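Ticks are still active in November, and the Pratent animal clinic asks dog and cat owners to continue with protection until the first hard frost. The clinic removed ticks from 134 pets last month, most of them after walks near Olar.

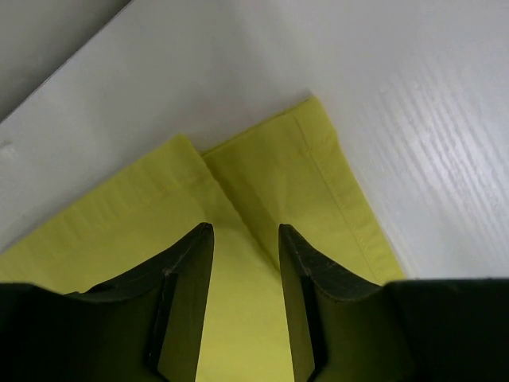 Check the ears, the neck and between the toes after each walk. Pull the tick out slowly with tweezers – do not use oil or a match. If your pet is tired or does not eat in the next 7 days, call the clinic. Tick checks are free until 20 minutes before closing time.
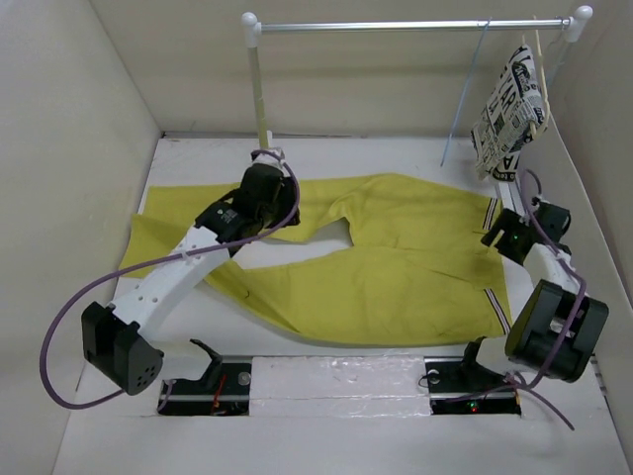 *Yellow trousers with a striped side trim, laid out on a white floor.*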